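Hedegaard Community House – lost property in the shared kitchen, a short thread for all users of the building. (1/6)

Items left behind after hire sessions are placed on the red tray beside the kitchen sink. They remain there until closing time and are then moved to the office. (2/6)

The house received 2,066 visitors in April, and 107 items were handed in. Gloves and single socks continue to account for most of them. (3/6)
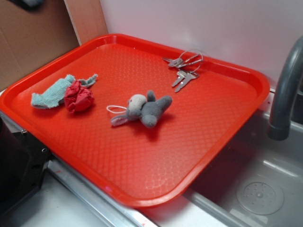
On the tray by the sink: keys on a ring, a small grey soft toy with a white hanging loop, and a light blue cloth.

Keys may be collected from the office only. Please be ready to describe the ring and to say which door or lock one of the keys fits. Sille Bisgaard is at the desk until 7 pm. (4/6)

Soft toys are kept for 40 days – longer than other items, at the request of the Fluvum parent and toddler group. Cloths are washed and returned to the kitchen drawer unless claimed. (5/6)

Hirers are asked to check the worktop, the sink and the window sill before leaving, and to keep the tray free of crockery and food. Groups using the Trekberg Room should hand items in at the desk on the ground floor, as that room has no tray of its own. (6/6)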